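Fri 21 July

Thread on the switch table for the evening class, as promised. I'm writing it down in pieces so I can find it again in September.

---

The class is basic home electrics for people who have never wired anything. Seven people signed up. We don't touch house wiring in the first two sessions. We handle switches, plugs and power strips with nothing live, and we talk about what each one does.

---

I teach it with Elspeth MacAulay, who did maintenance at the Ravgate building for years. She does the hands-on part. I do the handouts and the table.

---

The table is white, and for the first session last year we worked right on it. Everything small and white disappeared. A plug, a cord and a strip on a white top are hard to see from the second row, and people kept leaning in over each other.

---

So now there's brown paper under everything. It comes off a wide roll from Urkton and I paid $9 for it, end of roll. One sheet covers most of the top. I leave a little table showing at the edges and don't try to trim it to fit.

---

Paper also takes pencil. You can write OFF next to a switch, draw an arrow to show which way the lever goes, or trace a plug and number the prongs. When it gets too marked up, pull it and lay down another sheet.

---

This is how I like it spread out, with the power strip and its cords in the middle, the green knife switch on its yellow base at one side, and the gray push-button box at the lower right.
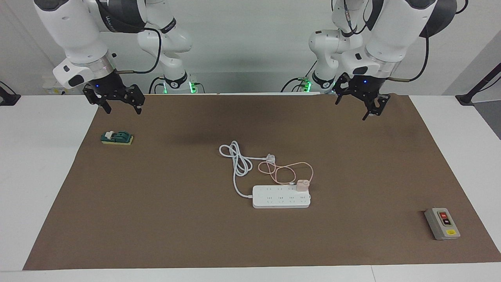 ---

Does a power strip with its own button count as a switch for this lesson?

It counts, and I teach it as one. The button opens and closes the circuit to the sockets the same way a wall switch does for a lamp. What it doesn't do is make the cord dead, so the plug still has to come out of the wall before anyone opens anything up.

---

Order matters more than I thought it would. I used to start with the power strip because everybody owns one. The trouble is that everybody owns one, so they stop listening.

---

Now the knife switch goes first. It's old-fashioned and you can follow how it works by moving the lever. Lever up or lever down, contact or no contact. Once people have moved it themselves a few times, the word "circuit" stops being a problem.

---

Rule for the knife switch in class: it is never wired to anything. The bigger old ones can have bare metal you could touch, and I don't want anyone going home with the idea that it's something to hook up in the garage.

---

Second is the push-button box. One button for on, a separate one for off. People ask why you'd want two when a light switch manages with one part. Elspeth's answer is that you should be able to find the off button without thinking, and it should do only that one thing.

---

She has everyone put a finger on OFF with their eyes closed. It sounds silly and it takes a minute. Thérèse Friesen took the class last year and told me it's the part she remembers best.

---

Power strip is third, and by then they've got the idea, so we can spend the time on the things that cause trouble at home:

- strips plugged into other strips
- space heaters on a strip
- cords under rugs
- strips behind a bed where you can't see the button

---

The cord gets its own ten-minute slot. I don't straighten it out beforehand. Most cords at home are tangled or looped, and I'd like people to practice on one that's the same.
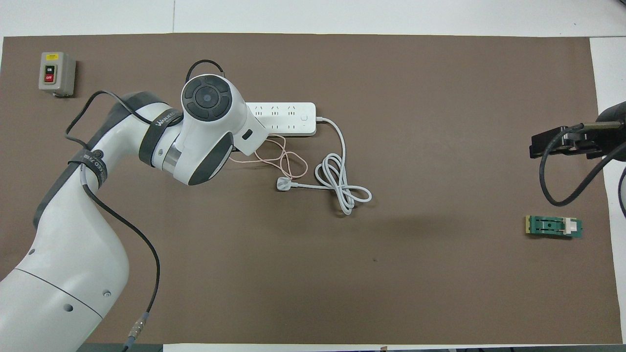 We go along it by hand from the strip to the plug, feeling for nicks, flat places and stiff places. Then look at where the cord goes into the plug, and where it goes into the strip. Those two ends wear out before the middle does.

---

If there's a knot, undo it. Don't pull it tight to make it smaller. A loose coil is fine for storage — a tight bundle with a rubber band around it is not, and it's worse if the thing is in use.

---

Reading the label comes after the cord. We turn a strip over and find the rating. Then we add up what people say they have plugged in behind the TV. Last year one household came to 1167 watts before they remembered the second lamp.

---

That's under the limit for most strips, but they had no idea what the number was until they added it up. I give everyone a blank sheet to do the same at home. It's the only homework.

---

Costs, for anyone setting up something similar: the whole kit came to $198, and that includes the paper, a box of spare plugs for the second session, and two screwdriver sets from Heltach. The screwdrivers were the biggest single item. You could do it for less if people bring their own.

---

I looked at the Sýkora training boards too. They're well made, with everything mounted and labeled, but I'd like people to be able to pick things up and turn them over. A board on a stand is better for a big room.

---

Things I still need to fix before September:

- larger print on the handout
- a second lamp cord, an older one, to compare with the strip cord
- masking tape for the paper corners, which curl when the roll is new
- something to keep the spare plugs in besides the box they came in

---

On the tape: put it on the underside, folded over. Tape on top catches the cords when you slide things around, and then the paper tears.

---

Session two is replacing a plug. Each person gets one, plus a short length of cord, and they wire it and pass it to the next person to check. Elspeth checks them all again after that. None of those practice cords get plugged in.

---

Two people have asked if they can bring a lamp from home. Fine with me, as long as it's a table lamp and you can carry it on your own. Please take the bulb out and wrap it separately.

---

Handout goes up here once I've redone the print. If you were in last year's group and still have your copy with notes on it, I'd like to borrow it for a day.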